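4. Laundry and bedding tasks

4.1 Scope

The question addressed in this section is a narrow one: whether a two-armed system trained from human demonstration can be left to carry out the ordinary handling of cloth in a bedroom and laundry area. The tasks chosen were picking a garment up from a bed, laying it flat, folding it and moving it to a washing machine. None of these is difficult for an adult. Each has been reported as solved under some set of conditions, and the purpose of the Vurkville trials was to find out how far those conditions could be relaxed.

Previous work by our group (Escobedo and Gallagher, internal report) dealt with rigid objects on a bench, where the Erari controller performed well. Cloth presents other problems. It has no fixed shape, it hides its own edges, and a poor first grasp tends to spoil every step that follows. Bedding adds a further complication in that the surface beneath the garment is itself soft and may be pinched together with it.

4.2 Method

Demonstrations were recorded by trained operators using hand-held grippers, with cameras on the grippers and at head height. The work area consisted of a bed set against a wall, with washing machines beside it. Operators were told to work at their natural pace and were not asked to tidy the surroundings between attempts. Marta Nechyporuk and Damian Ortner reviewed the recordings separately and removed those in which the garment left the view of every camera. After this review, 3467 demonstrations were kept for training.

The trained system was then given four tasks, each attempted under two conditions. In the first, the garment was placed in a known position on a smooth sheet. In the second, it was dropped on to the bed from standing height and the sheet was left as it fell. A trial was counted as a success only when the task was completed without help from the supervising operator.

4.3 Results

Under the first condition the system completed 95 per cent of single-garment pick-ups and 88 per cent of transfers to the machine. Folding was less dependable, and failures were mostly traced to the second grasp, when one gripper had to find a corner already partly covered by the other layer. Under the second condition all four tasks suffered. The commonest fault was the lifting of the sheet together with the garment - a mistake that human operators corrected at once and the system seldom noticed.

We therefore take the view that picking up and carrying laundry is within reach of present machines in a prepared room. Folding on a bed, unsupervised, is not yet so. The work area is shown in Figure 4. 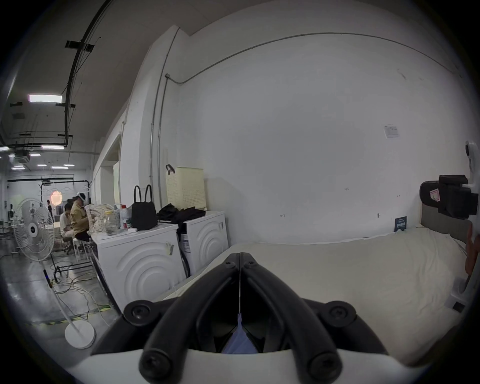
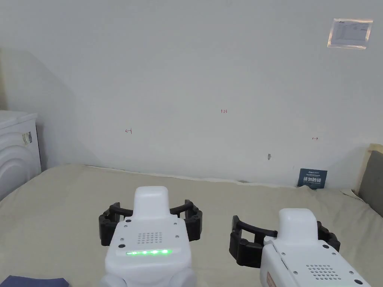
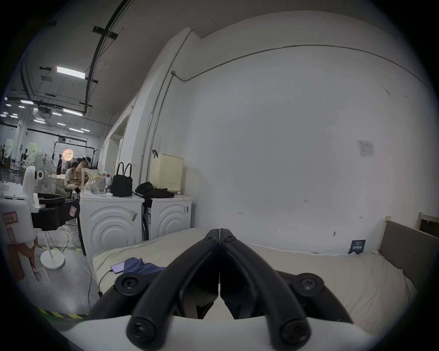 Figure 4. Work area for the laundry and bedding tasks, with hand-held grippers at the bed.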